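Gemau light grey plastic hangers - quick review

Bought these in April after the old wire lot finally bent beyond use. Needed something cheap for shirts and the odd school cardigan. Paid 611p for the pack on Cellthorpe, postage on top, which stung a bit.

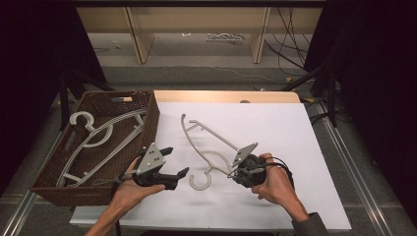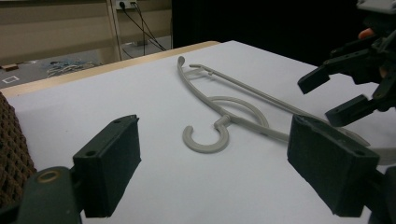 The Gemau hanger in light grey, laid flat on white.

Good bits first. Light. Smooth all over, no nasty seam to snag a jumper. Hook goes over our fat wardrobe rail no bother, and the curly ends keep strappy tops on, mostly. Colour is a proper pale grey, goes with anything.

Not so good - they tangle. Put a few in a wicker basket and you'll be pulling the whole lot out by one hook. Every time. Slim arms too, so I wouldnt trust them with a winter coat. Tried my wool one, bowed straight away, took it off again. Heavy jeans, same story.

Had the Durkedent ones before these, item 2207 I think. Stiffer, wider at the shoulder, nearly 200p dearer. Better for jackets. For shirts I can't tell the diffrence.

One came with a rough bit on the hook, filed it down, fine now. Packet is thin plastic and splits the moment you look at it.

Would buy again for light stuff. Coats, no - get something chunkier.

4 out of 5

268 people found this helpful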